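Isedberg Short-Stay Rentals
Periodic Safety and Condition Checklist, Unit: Nunaria, lower floor
Inspection date: 3/13/20

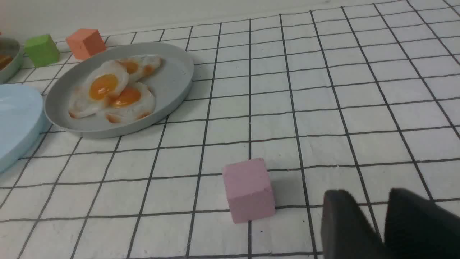
Dining table with grid-print cloth and pink block.

Status codes: P = pass, C = pass with comment, F = fail, N/A = not fitted. Items marked F must be closed before the next booking is released. Items marked C carry over to the July inspection.

1. ENTRANCE AND STAIRS

1.1 Front door lock and latch operate from inside without key: P
1.2 Exterior step lighting: C
Comment: Lamp works. Sensor delay is set too short for a guest carrying bags from the parking space. Increase to 3 minutes.
1.3 Handrail fixed at all brackets: F
Comment: Bottom bracket turns by hand. Wall plug has pulled out. Refit with a longer screw and fill the old hole.
1.4 Stair treads, nosing and edge strips: P
1.5 Key box code changed after last booking: P

2. SMOKE, FIRE AND GAS

2.1 Smoke alarm, hallway: P
2.2 Smoke alarm, bedroom: C
Comment: Sounds on test. Housing is yellowed and the replace-by date is not legible. Replace at next visit regardless of test result.
2.3 Carbon monoxide alarm within range of boiler: P
2.4 Fire extinguisher gauge in green, pin and seal intact: P
2.5 Fire blanket mounted and reachable with burner lit: F
Comment: Mounted directly over the stove. Move to the side wall next to the door.
2.6 Escape plan posted: C
Comment: Plan still shows the old rear door. Reprint.

3. ELECTRICAL

3.1 Breaker panel accessible, circuits labeled: P
3.2 Ground fault outlets trip and reset: P
Comment: Kitchen and bathroom both tested.
3.3 Outlet covers undamaged: C
Comment: Hairline crack behind the refrigerator. No exposed parts.
3.4 Extension cords: P
3.5 Meter reading recorded: 2,278

4. KITCHEN AND DINING

4.1 Stove knobs, flame and shutoff valve: P
4.2 Barbu range hood, filter condition: C
Comment: Filter saturated with grease. Wash or replace. Fan is noisy on the high setting, no vibration at the mounting.
4.3 Table stable, no wobble under hand load: P
4.4 Tablecloth overhang clear of chair legs: P
4.5 Under-sink trap and supply lines: P

5. BATHROOM AND HOT WATER

5.1 Ristton water heater, relief valve discharge pipe: P
5.2 Hot water temperature at basin: C
Comment: Above target at first draw. Thermostat lowered one mark. Recheck after 30 minutes was within range.
5.3 Non-slip surface in tub: P
5.4 Exhaust fan: F
Comment: Runs but does not hold a sheet of tissue against the grille. Duct likely blocked or disconnected. Check from attic side.

6. WINDOWS AND BALCONY

6.1 Window restrictors, upper openings: N/A
6.2 Balcony rail height and spacing: P
6.3 Balcony drain: C
Comment: Leaves removed during inspection. Fit a strainer.

RESULT

Released for booking: No. Open failures are 1.3, 2.5 and 5.4. Enter repair cost against the annual maintenance limit of 4,000 for this unit. File the signed copy in the unit binder and send the comment list to the Isedberg office.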